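The first thing you notice about the Dokside hand kit is how little there is to learn. You hold one gripper in each hand, you squeeze, and the black padded fingers close on whatever you've put between them. By the time my coffee was ready on Wednesday morning I had already picked up a tea towel, a paperback and (to my great delight) a single sock.

Bisgaard, the small Praltville company behind it, sells the kit to workshops and labs that want to teach a robot arm by showing it a job done by a person. You do the chore with the grippers, the kit records what the grippers saw and how they moved, and the recordings go off to train the robot. The basic set costs 3,000 dollars, and a fresh set of finger pads is another 200, so it's a serious purchase, though I've seen people spend more on a mountain bike.

A morning at the table

I spent most of my visit on what the Praltville crew call the Skumham task, which sounds grand and comes down to putting flat wrapped packets into a slotted rack. It's the sort of thing your own fingers do without asking you, and it's surprisingly absorbing when you have to do it with two blocks of foam – a bit like eating soup with oven mitts on.
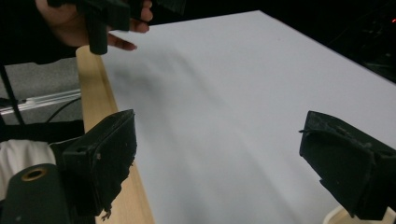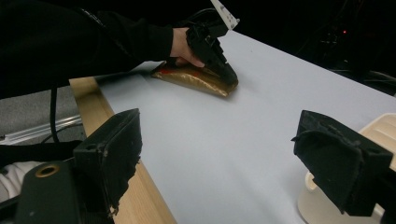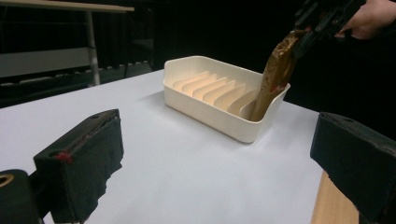

How it feels after a while

The packets are shiny and crinkly, and getting hold of one that's lying flat takes a knack. I pressed too hard at first, then not hard enough, and then quite suddenly I was fine and rather proud of myself. Sliding a packet down between the dividers is easier if you come in at a slant and let the lower end find its slot.

My complaints are small ones. The foam on the fingers frays with use, and I'd like to see a spare set of pads in the box at this price. The cables want watching too, especially if you're a person who talks with your hands, as I am. And after 4 long sessions my wrists were ready for lunch, even if the rest of me wanted one more go.

Would I buy it? For a shop with a robot arm already sitting in the corner, I think I would, and I'd order the extra pads the same day.

Contact us | Copyright, all rights reserved | Back to top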